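Category: Kit on trial / Handheld grippers / Site checks

Seol handheld gripper pair (Jenerano hire) - pre-use safety check
Checked by: Sun-ja Baek
Date: May 5, 2024
Kit no. 102. Trial kit, not bought yet. Comments go back to Jenerano with the form.

1. Gripper bodies - PASS
No cracks, no sharp edges on the casing. Left one has a scuff on the underside, was there when we unpacked. Photographed for the hire desk so we don't get charged.

2. Jaws - PASS with comment
Open and close freely both sides. Pads seated. Finger trap risk is low but the right-hand set closes harder than the left, same squeeze. Fukano manual says this can be trimmed, doesn't say how. Asked.

3. Top plates and fixings - PASS
Plates may be different shapes left and right, helps when picking them up in a hurry. All screws nipped up. One on the right took a quarter turn so re-check after 500 cycles, not at the end of the hire as the sheet says.

4. Cables at the hand - COMMENT
Strain relief fine. Cables are stiff though, and they pull on the wrist if you let them hang off the near edge. Would like a clip at table height. Jenerano quote one as an extra, cheeky for what it costs to hire.

5. Cables on the floor - FAIL, fix before next session
Black leads on grey carpet, both beside the table and behind it. Anyone coming round the back with a tray is going over. Needs cable cover or at the very least bright tape. The black tape we have is no good for this. Also pick up any paper scraps off the carpet while your down there.

6. Table position - PASS
Tape at the front corners, table lines up. Do not shift it to make room, the floor rails are either side and the legs will catch.

7. Work items - PASS with comment
Bowl task is the one we'll run most. Steel bowl standing on a round white plate, small coloured bits inside, left gripper comes in at the rim and the right one waits over by its own edge of the table.

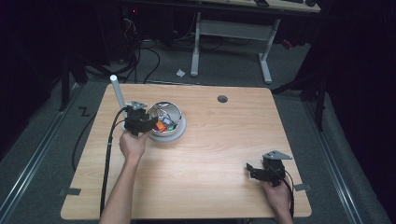 8. Bowl stability - COMMENT
Bowl and plate are separate so a knock on the rim could shift one on the other. Suggest a non-slip mat under the plate. Shiny rim may be a nuisance for tracking too, ask Predon if they have had trouble with it (they've had the same kit since December).

9. Operator - PASS
Forearms bare or sleeves rolled. No bracelets, no watches. Stop for a rest when thumbs get sore, dont push through. My hands are small and I found the grip a stretch by the end. Wants an adjustable handle, have said so on the feedback sheet.

10. Stands and curtain - COMMENT
Stand feet close to the back corners of the table, easy to kick. Dark on the curtain side. Lamp would help, not urgent.

11. Power down - PASS
3 shut-offs tried, all stopped the kit. Label on the second switch is peeling, replace.

Result: 1 fail (item 5). Not to be used untill cable cover is down. Re-check by me, then sign on the back.

On whether to buy: ask me after the re-check. Good grippers, thin manual, extras add up.

Questions on this form: Sun-ja Baek, trials desk
© 2024 Kit trials and site checks. Back to top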